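What I Learned Waiting for a Charger in Inen

Aug 12, 2026

I went to Inen to see a car company try something unglamorous, and I mean that as praise. Clirkedari has sold its little electric hatchback for eight years now, and for most of that time getting one fixed meant a flatbed, a long wait and a loaner that smelled of somebody's dog. So this spring it started opening repair shops in small towns, with Inen near the top of the list.

The shop used to sell tires. It has two lifts, a coffee machine that takes coins only, and a wall of parts bins that the manager is very proud of (I got the full tour, twice!). Clirkedari says it will have 41 of these places open by October, and each one is supposed to handle brakes, suspension and battery checks on the spot.

I drove there in my own car, a Clirkedari with a rattle in the left rear door that I'd been ignoring since winter. They found it before lunch – a loose clip – and charged me less than I'd spent on breakfast. I'm easily won over, I know.

Charging was another story. The town's only fast chargers belong to Ulilance, and both were taken when I pulled in with hardly anything left in the battery. I ended up chatting with a couple in a delivery van who plan their whole route around those two plugs. They wanted more chargers, and they couldn't have cared less about a nicer showroom. 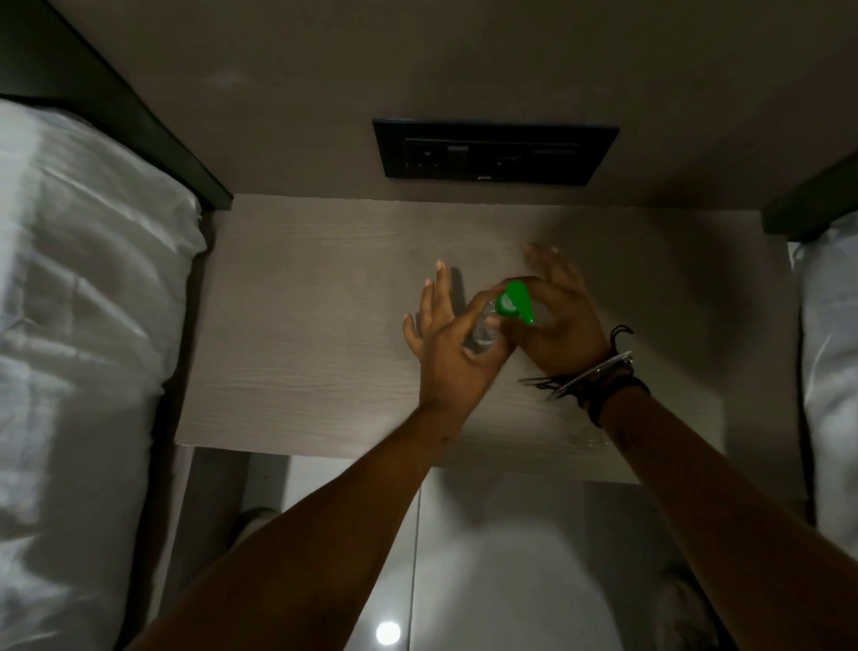 By then I'd given up on driving home that night, so I had the evening to read the company's plan properly. It runs long, and the charging part is thin. Clirkedari promises 196 new stations along the Woo highway, but the dates are vague and half the sites still need permits. Ulilance, meanwhile, already runs 1832 plugs and keeps raising its prices.

Next morning I had a charger all to myself. I sat there with a paper cup of bad coffee, listening for the rattle out of habit, and then took the Woo highway home with the heat turned low to save a few miles.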